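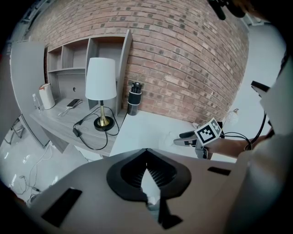
A reader from Tistwood wrote to ask whether a household or small workshop with 2000 dollars to spend should put all of it into grippers and leave the cables, stands and storage for the following year. The advice of this page is that it should not. Equipment that cannot be powered, put down or stored safely is seldom used, and the smaller items are best priced in the same plan as the larger ones.

Planning a Purchase of Hand-Held Grippers

The notes that follow apply to hand-held grippers used at a kitchen table or workbench to record everyday tasks for robot training. They assume a first purchase and a room that also serves other purposes.

1. Write down the tasks before requesting prices. Lifting a cup from a saucer, clearing a plate and closing a drawer place different demands on the fingers. A supplier such as Vimora or Losent will need the width and weight of the largest object to be handled.

2. Decide between one gripper and a pair. Many table tasks can be recorded with one hand, and a single unit leaves money for spare finger pads. Where two hands are required, order both units together so that the fittings match.

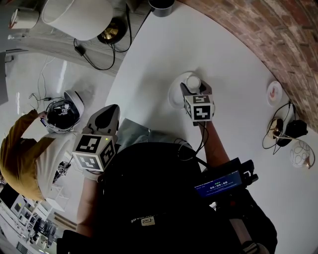 3. Measure the table and the reach. The person recording should be able to touch every working position without leaning. Mark the limits with low-tack tape, and keep lamps, drinks and phone chargers outside them.

4. Count the outlets. Each charger on the equipment list needs its own place, in addition to whatever the room already uses. Cables that must cross the floor should be run along the wall or covered – a cable cover costs little and should appear on the first order.

5. Set aside a sum for wear. Finger pads, printed markers and connectors are consumable parts. The Delić starter list, which many first-time buyers follow, comes to 466 dollars before shipping and contains no spares of any kind. Ten percent of the total budget is a reasonable reserve.

6. Allow for storage of recordings. A 32 GB card fills quickly, and a second card should be bought at the outset. Files should be copied to a separate drive at the end of each day of recording.

7. Borrow or rent first where possible. One Sunday of use at the intended table will show whether the grip is comfortable and whether the cables are long enough. Ask whether the rental fee can be credited toward a purchase.

Before Placing the Order

Confirm the return period in writing, and check that replacement fingers are sold separately. Quotations obtained in May should be renewed if the order is delayed until the fall – shipping charges in particular are subject to change.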